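Canlow Neighbors Forum > Roads and Safety
Topic: School zone speeding on Humphreys Road, what would help?
Started 10/09/2019

rhydian_p
I've lived on Humphreys Road for nine years now and I've never seen the morning traffic as fast as it has been since school went back. The flashing lights come on, folks tap the brakes, and by the time they reach the crosswalk they're back up to speed. I know the police can't be everywhere and I'm grateful when they do come out, I really am. But I walk two kids across there every morning and my heart is in my mouth. Has anyone asked the town about one of those signs that shows you your own speed? I'd happily chip in.

Efa Llewellyn
Oh Rhydian, I feel this one. I wrote to the town in June about the very same crosswalk and got a kind letter back saying it was on the list. The sign they like is the Grumidard, and with the pole and the solar panel they said it would come to over 3000 dollars. That sounds like a lot until you split it among all the families on the route! In the meantime I've been going through my fabric bin for something bright the walking group kids could wear on dark mornings.
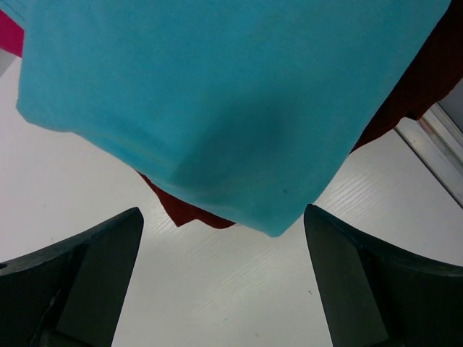
Turquoise from the bin, with a bit of the maroon

saodah_w
Love the color, Efa. I have to disagree a little on the sign, though, and I hope you'll both forgive me. We had one on my old street and it worked beautifully for a month or so, and then everybody got used to it and went right back to driving the way they always had. My brother-in-law used to say hello to it. What slowed people down in the end was a deputy writing tickets two mornings a week, and you never knew which two. A ticket for 45 in a school zone is something a person tells their friends at work.

rhydian_p
Fair point, Saodah, and I'd take the deputy over the sign if we could have one. I just don't know how often they can spare somebody for our little stretch. Could it be both?

Itsuki F
Both, please. I drive the 112 bus and come down Humphreys twice before school starts, and the worst of it is between the Edent lot and the crosswalk, where cars swing out around me while I'm stopped. A speed sign won't fix that. Paint and a raised crossing might. I'd also say, very gently, that some of the cars I see doing it have the school sticker in the back window, so a friendly note home wouldn't hurt either.

Efa Llewellyn
Ouch, but you're right, Itsuki. I've been late and flustered on that road myself. I'll ask the school office about a note. Vests or sashes, by the way? I can't decide, and I'd welcome opinions from anybody who has tried to get a seven-year-old to keep a sash on.
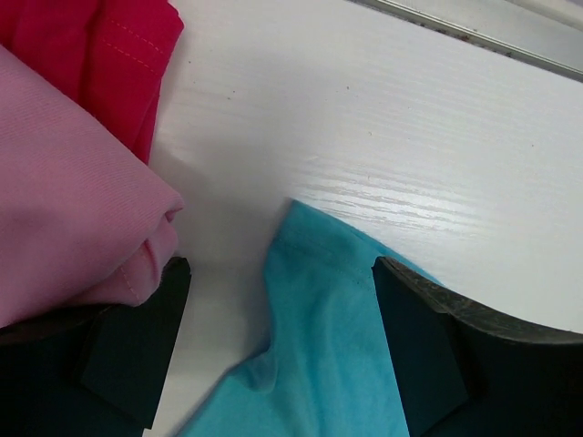 Turquoise, red and pink cloth

Llinos Gwynne
Vests, Efa, every time. Sashes end up around somebody's head before you reach the corner. Do put reflective tape on whatever you make — bright cloth is lovely in daylight but it won't do much at dusk. I have most of a roll left over and you're welcome to it.

On the road itself, I'm with Saodah about the tickets. If several of us write in asking for patrols at drop-off, and say which end of the street and what time, I think we stand a better chance than with one long letter from one person. I'm glad to write mine tonight.

saodah_w
I'll write one too. And I'll sign for the raised crossing, Itsuki, I hadn't thought about cars going around the bus.

rhydian_p
Thank you all, this has cheered me up no end. Llinos, could you post the address you're sending yours to? I only have the general one for town hall.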